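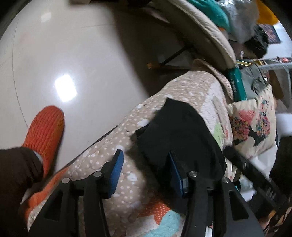
Winter bedding: the quick version

Short one this month, I'm typing it between deliveries and the printer is out of toner again. February is when everyone writes in asking the same thing so let's get it over with. How do you wash a quilt without wrecking it.

First, check the label. If there's no label (old ones, handmade ones, anything from your aunt) do the rag test. Damp white rag, press it on the darkest patch for a minute, look at the rag. Color on it? Don't put it in a machine. Cold bath by hand or take it to someone.

If the rag comes up clean you are probably fine. Cold water, gentle cycle, half the soap you think. Really half. Most of the stiff quilts that come across our counter are stiff from soap, years of it, never rinsed out properly. Run a second rinse. Then run another one if the water's still cloudy.

Size matters. A double quilt in a small home machine just sits there in a lump and the middle never gets wet. We have one big front loader at the Kolach street shop, open till 7, and you can book it by phone. Please do book. Last week there were two families standing there with a king size each and neither one wanted to go home.

Drying. Flat if you can. Over two lines if you can't, never one, the weight pulls the stitching and you get that saggy channel down the middle. Tumble on low is OK for cotton filling, not OK for wool. Wool filling goes flat and hard and then you call me and there isn't anything I can do about it. Turn it every hour or so. It will feel dry on the outside long before it is dry inside, so leave it out overnight even when you think its done.

Storage, quickly. No plastic bags. Cotton pillowcase or an old sheet, somewhere that isn't the garage. Refold it along different lines when you think of it, spring and fall is enough. Cedar is fine, mothballs work but you'll smell them until summer.

Repairs. Viorica Dobre is back at the mending table, mornings only, up to lunch. She does binding, burst seams, small patches. She does NOT do zippers, please stop bringing her zippers. Binding on a single is a two week wait right now, longer for anything hand quilted. Pin a note to it with your name and phone number, and circle the bad spot with safety pins and not marker. Somebody used marker.

The Tranden hall swap is on again. Clean blankets and quilts only, holes are OK if you say so. We took in 54 last winter and would like to beat that. Drop off at the side door, ring twice. Anything left at the end goes to the shelter on Donder Road, who also need single sheets and pillowcases if you have extras.

Other bits

Wouters has stopped making the wide cotton batting we used to sell, so what's on the shelf is what's left. I'm trying out a replacment and will report back when I've washed it a few times.

Thread order goes in at the end of the month. If you want a particular color tell me before then, afterwards you wait for the spring order.

And whoever left the blue enamel basin in the back sink, it's on the windowsill by the till. Come get it or it's ours.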